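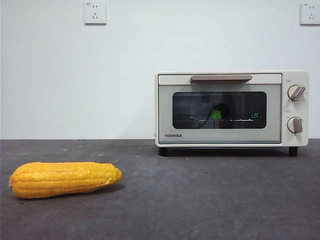
One reader wrote in December that a household record of electricity is of little use unless it is kept for a full year, and that my earlier notes had drawn too much from a single autumn. The criticism was fair. The record has now been extended and the main findings are set out in this post, dated 18 Jul 2021.

The flat in Haduvby is heated from a shared boiler, so the electricity meter covers cooking, lighting, hot water and the usual small machines. Readings were taken on paper each evening after supper. A total of 337 readings were made. The missing days fall mostly in the weeks spent at Gratden, when the flat was shut up and the fridge was left running.

Cooking accounted for less than I had expected. Roasting days do show in the figures, but a long bath shows more clearly. The highest weekly total was 26 units above the lowest, and both weeks fell in the winter half of the year.

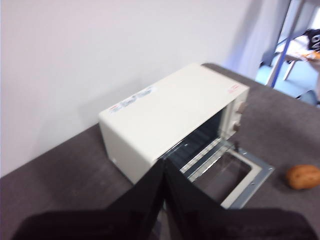
The tariff is a separate matter. Okulent, with whom the account is held, offers a cheaper night rate between eleven and six. I moved the washing to those hours for eight weeks and then stopped. The saving was small, and the noise of the spin cycle carried to the flat underneath. Baking at night was considered and was not attempted.

Readers who intend to keep a similar record are advised to choose a fixed hour and to note any guests. My own notes on guests are incomplete, and nearly 266 of the entries carry no remark at all, which makes several high readings difficult to explain. A column for the weather would also have been worthwhile.
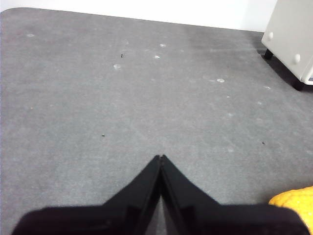

Grey worktop, with an off-white appliance to the right.

The paper sheets will be kept until the meter is replaced. Okulent has given no date for that work. The Sarıgül notebook used for the readings has a few pages left, and these will be used for the water meter from next month.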